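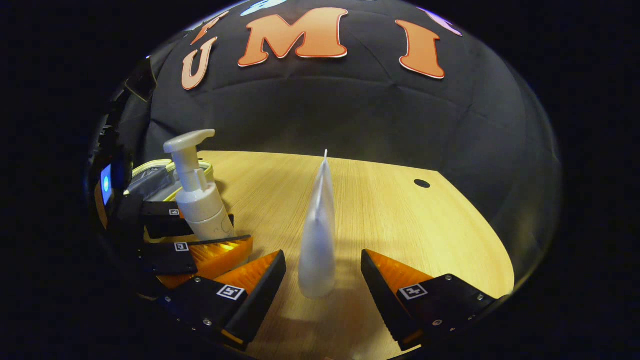 Figure 1. Orange letters on black fabric, with a wooden tabletop in front.

Lettering and Legibility on the Clustside Campus
Abelardo Leiva and Hae-won Ki

We set out to learn whether people read large display letters or merely walk past them with confidence. Our first plan involved 3000 flyers. Our budget had other views.

We made 2 versions of one notice for the Plunar reading room. Version A used capitals throughout. Version B used capitals only where a sentence began, a daring choice by campus standards. Both gave the new closing time in September, and both hung by the main door at eye level, assuming the eye belongs to Hae-won.

Students leaving the room were asked when it closed. Most gave last year's time, some while standing beside the notice. Version B did slightly better, but we changed the paper color halfway through and can't say which change helped. Our adviser has asked us to mention this early, so it is in the third paragraph.

Spacing mattered more than we expected. Our first print of Version A had the letters so tight that "CLOSES" was read as "CLOSED," and two people went home.

If we ran it again we would keep the paper the same, test one thing at a time, and ask a few people who had never used the room. The leftover notices are in Abelardo's locker.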